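Chopsticks, and the stuff people say about them. A thread, Monday, December 29, 2025

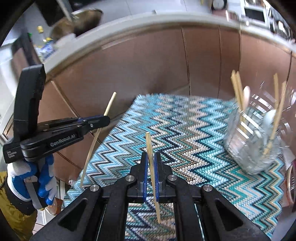
Do wooden chopsticks need to be oiled?

Bare wood ones do better with a little food-safe oil every couple of months, and lacquered ones should be left alone. If yours have a shiny coat, oil just sits on top and gets sticky.

OK so that's the one question I get that has a decent answer. The rest of what's out there about chopsticks is mostly selling something, and I have spent the holidays reading it so let me be cranky for a while.

First up, the "chopstick care kit." Kivis sells one. It's a small bottle of mineral oil, a cloth and a card with instructions. The bottle of mineral oil from the drugstore is the same stuff in a bigger bottle. The cloth is a cloth. I have T-shirts.

To be fair the card is decent. It says hand wash, dry right away, don't soak. You now have the card for free.

Soaking is the real killer. People leave them standing tip-down in a glass in the sink overnight and then complain that the tips went fuzzy. Wood drinks. The tips are the thinnest part. What did you think was going to happen?

Dishwasher. Every set I own says no on the packet and every household I know does it anyway. I ran a cheap pair through all of October to see. They came out gray, rough, a bit furry at the ends, and one of them had bent enough to roll in a wobble across the counter. Still picked up noodles. I wouldn't do it to a pair I liked.

Someone will now tell me theirs have been in the dishwasher for years and are fine. Great. Are they wood? Because last time that was a person with fiberglass ones.

Next. "Antibacterial bamboo." I see this on nearly every listing. I have yet to see a listing that explains what it means once the bamboo has been cut, dried, sanded and coated in something. Wash them with soap. Same as a fork.

Also bamboo and wood get used as if they're the same word. They're not. Bamboo splits in long slivers down the length, wood tends to chip or wear at the tip. If you've had a sliver in your lip you know which one you were holding.

The Restulen set, since three of you sent me the link. $18 for a box. The finish is nice, I'll give it that. The page says the tips are "micro-textured for 100% grip." I tried them on a peeled boiled egg. It's on the floor somewhere near the stove.

100% of what? Grip isn't a thing you have 100 of.

Texture at the tip does help though, I don't want to oversell my bad mood. Plain bare wood is already pretty grabby. The smooth plastic ones from the takeout drawer are the worst for slippery food and I don't know why restaurants keep picking them. Well, I do know. They stack well and they survive the machine.

Metal: heavy, cold, slides off everything until you've had practice. People who grew up with them are wonderful to watch. I'm not one of those people and I'm not going to pretend a YouTube video fixed it.

Length. There's a rule going round that you measure your hand, thumb to fingertip, multiply, and get your "true size." I tried it. My true size turned out to be the regular size. I suspect most people's is.

Kids do need shorter ones, that part is just common sense. Same as shoes.

Cooking chopsticks are long so your knuckles stay away from the oil. I think these are the most useful thing in my kitchen and I paid almost nothing for them. Flipping bacon, stirring eggs, fishing toast out of the toaster (unplug it). If you only buy one kind, buy those and eat with a fork, I don't care.

Somebody asked about the wooden bead test. You hold a chopstick pair up, put the handle of a wooden spoon in the oil, watch for bubbles, and... no. You put the tip of a wooden chopstick in the hot oil and watch for bubbles. That's the whole trick. It works OK. It tells you the oil is hot. It doesn't tell you it's 350 and not 375, whatever the blogs say, and a thermometer will.

Training chopsticks, the kind with the hinge at the top. I'm suspicious. My feeling is they teach you to squeeze tongs. In real ones the bottom stick stays put and the top one does the moving, and the hinge takes care of exactly the part you were supposed to learn. Happy to be corrected by anyone who has taught a roomful of kids. I've taught one adult and he gave up at dessert.

Better practice, if you want it: cotton balls, then dry pasta, then peanuts, then dry beans. Leave marbles to people who like to suffer.

Drills with one stick first are underrated too. Just hold it like a pencil, up near the top third, and move the tip up and down until your hand stops cramping. Boring. Took me 2 evenings. Helped more than the videos did.

About storage. Kwan makes a drawer box with a lid and a fan-shaped "airflow slot." I have no idea what air is supposed to be flowing in a closed drawer. A jar on the counter does fine as long as they go in dry, and tips up if you're fussy about it. I am a bit fussy about it.

Pairs. If your sticks don't match, the world doesn't end, but a worn one next to a new one is annoying, the tips don't meet. I lay them on the counter after washing and match by length. It's the only organizing habit I've kept all year.

When to toss them: splinters, cracks, a tip that's gone soft, a coat that's peeling, a smell that stays after washing. Aveck says every six months no matter what. Aveck also sells a six-month subscription – make of that what you will.

Mine are older than that and they look it. A couple of the bare wood ones I've sanded lightly at the tips and oiled, and they're back in the jar.

Sandpaper, by the way: fine grit, go with the grain, wipe, oil, wipe again, leave overnight. Don't do this on a coated pair, you'll get a stripe of bare wood with a ragged edge of lacquer, and then you have to stop using them or do the whole thing.

Reusing disposables. I do it for stirring paint and staking seedlings. For food I'd say one meal and done, they're rough and soft and they hold on to whatever you ate. And rubbing them together to get the splinters off mostly makes smaller splinters.

Questions about spoons will be ignored until I've found the egg.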